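Rultidex opens orders for Pultenus parcel station, with fewer promises than usual

31 January 2018

Rultidex today opened orders for Pultenus, a two-armed robot station that picks up soft parcels and presents them to a scanner beside a conveyor belt. The company is asking buyers to doubt it until they have run their own bags.

"I've sat through a lot of demos where a robot picks up the same neat box all afternoon," said Simin Shokri, who runs product testing at Rultidex. "Warehouses don't ship neat boxes. If a vendor won't let you bring your own mail, go home."

Plastic mailers are the hard part. They fold, they shine, and the print wrinkles with the bag. Pultenus has a gripper on its right arm to pinch the bag and a jointed hand on its left.

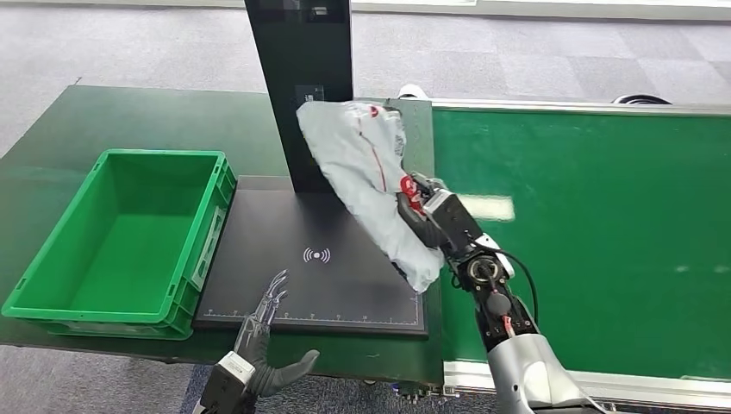

Rultidex is not claiming that the station replaces a sorting crew. In an in-house trial at the Nikzad test room, it was given 937 bagged parcels and completed 900 without help. The rest needed a person. Shokri calls that a fair start and a poor finish — a site with thin margins may decide it isn't good enough, and the company would like to hear that before the invoice goes out.

The trial did not cover torn bags, wet bags or night shifts. No speed figure is being published with this release. Rultidex says the ones it has seen elsewhere in the trade are mostly measured on good days, and it has no wish to add another.

The left hand deserves its own caution. Its fingers are jointed and look impressive at a trade show, but Rultidex has yet to show that they earn their cost over a second plain gripper. Buyers can order the station either way.

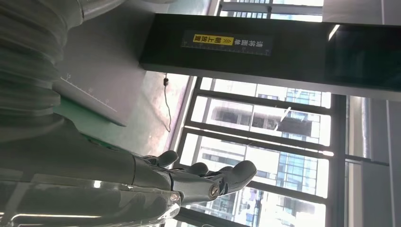

Terms and availability

The first batch is limited to 200 stations. Each comes with 2 weeks of on-site trial using the customer's own parcels, and it can be sent back at the end of that period. Flanon, the control software, is included for the trial and licensed separately after it.

Contact: Simin Shokri, Rultidex product testing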